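Open day at Salell, the Durkgate works

05/08/2021

I've been wanting to get inside Salell ever since we moved to this side of Durkgate, and this year I finally remembered to put my name down before the list filled up. They make small metal parts, the sort of thing that ends up inside cabinets and control boxes where you never see it. My kind of day out!

It started in the parking lot with coffee (good) and a raisin bun (I'd skip it), and then they split us into groups and handed out safety glasses. I got the scratched pair, I always do. Our group did the stamping hall first, which is LOUD, even with the plugs in. The big press in the corner came over from a workshop in Cáceres and still has its Spanish instruction plate riveted on. I could have stood there all morning watching flat strip go in one end and folded pieces drop out the other, but we had to keep moving.

After that came the part I liked best, the bench area where the small stuff gets sorted and laid out. It's so much quieter in there. White shelves, green mats on the tables, trays for the folded brackets, and all those funny little strips and rails that I kept wanting to pick up and turn over. I'm a sucker for a good binder clip too, and they use them at the benches – I felt right at home.
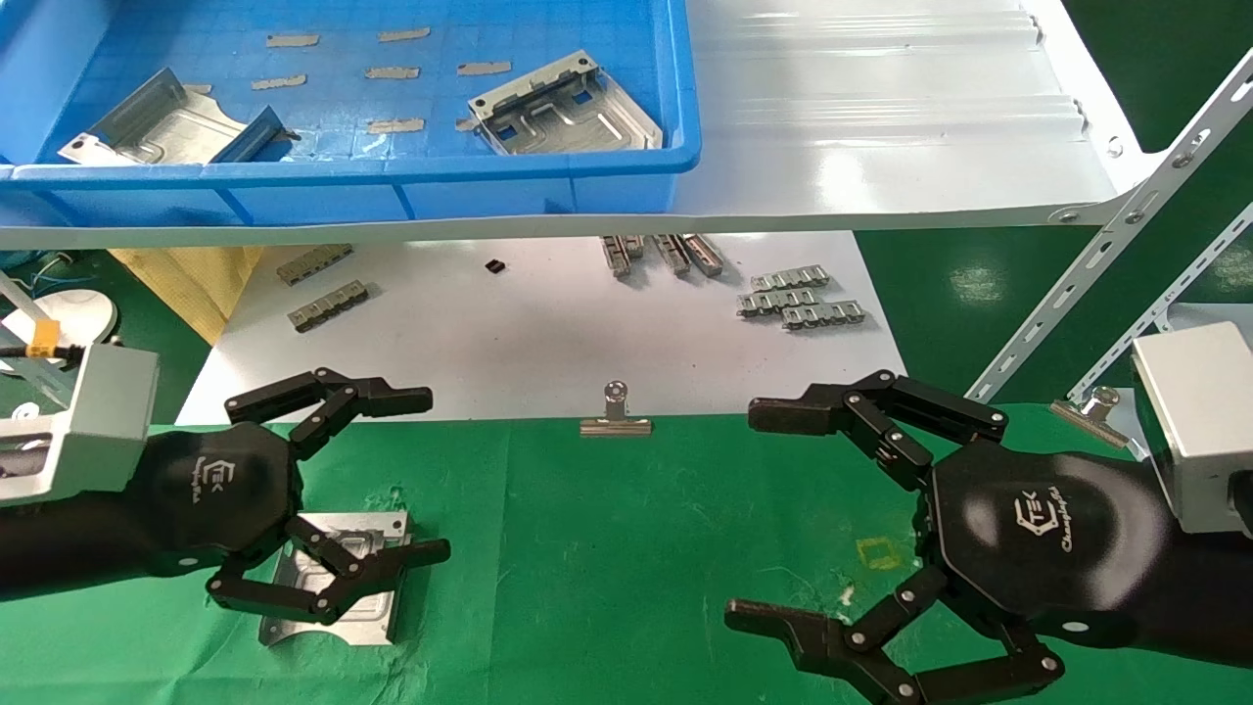

Sheet-metal brackets in the blue tray, with connector strips and rails set out below.

Our guide was happy to be pestered, so I pestered. Batches for the Hiltwood order are 880 pieces, but the stamping hall always runs 905 so there's slack for the ones that get bent or go missing under something. I asked how you tell a bad bracket from a good one and the answer was mostly "you run your thumb along it," which I loved. I'd have guessed a gauge of some kind, and there is one, but apparently the thumb gets there first.

What I noticed most was the layout. The blue tray has a grid on the bottom, and there are little yellow outlines taped on the tables, and I came home wanting to do the same to my own workbench. My husband says I already have a system and the system is called "the floor." Fair enough.
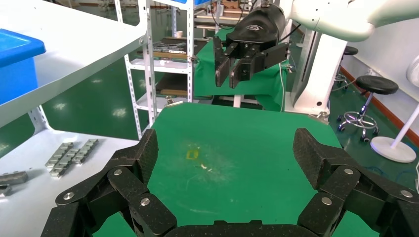 We had about 6 minutes left over at the end of that stop, so I used mine asking about the floor paint, as you do. It's a glossy green and very handsome and I'd like it in my garage, please. Apparently it's a pain to get down properly and you have to stay off it for days, so maybe not with two kids and a dog.

Last stop was packing and dispatch, a bit rushed as the next group was already at the door. Then back out to the lot, glasses returned, one free keyring each.

If you want to go, the next one is in April. Book early, wear flat shoes, and ask for the morning slot so you catch the presses running. Parking is free but the entrance on the Hiltwood road is easy to miss – I drove past it twice.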